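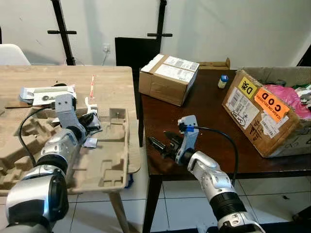 List home | Threads | Previous by date | Next by date | Reply to list

Subject: Re: water meter readings on the upper lanes
From: Anderson Godoy
To: vasdale-water
Date: Thu 24 August

Rosimeire Conceição wrote:

> I have my July bill and it says 3,588 gallons. The bill before that was
> 296. We were home the whole time both months and did nothing different.
> The garden is on the rain barrel. I went out and read the meter myself
> and the number on the dial matches the bill, so it isn't a typing
> mistake. Ronaldo next door says his jumped too, but less than mine.
>
> Is this a leak, or did they put the new meters in wrong? And do I have
> to pay it while somebody finds out?
>
> Rosimeire
> Figueiredo Lane

Rosimeire,

I looked at the readings for your lane last night. I think you may have two separate things going on.

The first is the low bill. 296 gallons is too little for a house with two people living in it. The old meter on your line was one of the original ones, and several of those were sticking before they were swapped out. Mine was doing the same thing. When they stick they under-read, sometimes for years, and then the new meter goes in and the bill looks like it exploded. So I wouldn't use 296 as your normal. Go back to the bills from two years ago if you still have them and see what they say. If you don't have them, Jucélia Barbosa can print them for you at the office.

The second is the new number. 3,588 for a month is not crazy for two people, but it is on the high side if you aren't watering. The office treats 3,000 as the point where they'll send someone to look at no charge, and you are over it, so ask for the visit.

Before they come, do the overnight test. It takes no tools.

1. Last thing at night, after everyone is done with the water, read the meter. Write down all the digits, including the red ones.
2. Don't run anything. No toilet, no ice maker, no dishwasher on a timer.
3. Read it again first thing in the morning.

If the number is the same, you don't have a steady leak. If it moved, turn off the valve where the line comes into the house and repeat it the next night. If it still moves with that valve off, the leak is between the meter and the house. If it stops, it's inside.

Inside is nearly always a toilet. Put some food coloring in the tank, leave it for half an hour, and look in the bowl. Ours was running for most of the spring and made no sound at all. The flapper cost me less than lunch.

Check the softener too if you have one. Lucimara Macedo had a Gerkevix unit that got stuck in its rinse cycle and sent water down the drain every night. She only found it when she went into the basement at two in the morning for something else.

About the line from the street: your side of the lane still has the old gray pipe as far as I know. The contractor (Sestton) replaced the piece up to the meter box and stopped there. Everything after the box belongs to the homeowner. There is a joint right behind the box, and on two houses that joint let go after the work because the pipe got moved. Lift the lid and look. Standing water in the box when it hasn't rained is a bad sign. Use a screwdriver to lift it and check for wasps first.

On paying: you do have to pay something. Write to the office before the due date and say you dispute the reading. They will then accept your last twelve-month average and hold the rest until the visit is done. It has to be in writing. A phone call does not stop the late fee, and I know this from paying one. If they find a leak on your side and you get it fixed, you can apply for the leak adjustment, which takes off part of the overage one time. Keep the receipt from the plumber, or for the parts if you do it yourself.

Ronaldo Arruda, if you are reading this, please post your two numbers. If both of your houses went up by a similar share, I would lean toward the old meters being slow. There were 48 meters changed in that round and I have readings from only a few of them. Anyone else on the upper lanes who got a new meter, please send me:

- last reading on the old meter, if it's on your swap slip
- first full bill after the swap
- how many people in the house
- whether you water from the tap

Send it to me off list if you'd rather not have it in the archive. I'll put it in one table without names and bring it to the September meeting. Last time we went in with stories and the board told us, fairly enough, that they needed readings.

One more thing. The new meters count in gallons and the old ones counted in tens of gallons, with a painted zero at the end. A couple of people have copied the dial down wrong because of that. On the new ones, every digit counts. Rosimeire, yours matches the bill, so this doesn't apply to you, but others should look again before they send me anything.

I can come by on Saturday morning and look in the box with you if you want.

Anderson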